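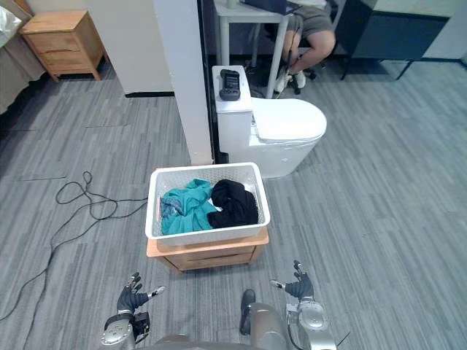

Which district office is responsible for a property that lies close to a boundary?

The office of the district in which the main entrance stands is responsible, even where most of the land falls on the other side of the line.

Finding a District Boundary on the Zindlow Regional Map

The Zindlow region lies on a low, sandy coast. It shares boundaries with Widisen in the north and Istitz in the east, while the small inland district of Insaurralde is separated from the rest of the region and enclosed by Istitz on three sides. Residents and visitors who need to know which district a place belongs to should use the regional map as set out in this guide.

Before you start

You will need the full street address or the name of the nearest settlement. The map is issued in two sheets. The coastal sheet covers the shoreline and the Widisen boundary. The inland sheet covers Istitz and Insaurralde. Both may be consulted at any district office during opening hours.

Step one: Find the grid square

Look up the settlement in the index on the back of the sheet. The index gives a letter and a number. Follow the letter across and the number down until the two meet. Settlements with the same name are listed separately, with the district after each entry.

Step two: Identify the type of line

District boundaries are printed as a solid line. Parish boundaries are dashed and have no bearing on which office is responsible. Where a boundary follows a river, the line is drawn along the middle of the channel. On the coast, the boundary ends at the high-water mark.

Step three: Check the list of changes

Boundaries are reviewed each February. Changes made after the sheet was printed appear in a separate list, arranged by grid square. The current list contains 29 entries, most of them along the road between Istitz and Insaurralde. An entry in the list takes precedence over the printed line. 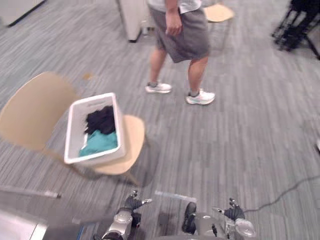 One reader has written that the index places her village in Istitz, although her mail has always been addressed to Insaurralde, and asks which of the two she should follow. The index should be followed. Mail routes were laid out for the convenience of delivery and often cross district boundaries.

If the result is still unclear

Submit a boundary inquiry at the counter of either district office. Bring a copy of the map section with the property marked in ink. A written reply is normally sent within two weeks. Until it arrives, continue to deal with the office you have used in the past.

Page last updated 07/08/2024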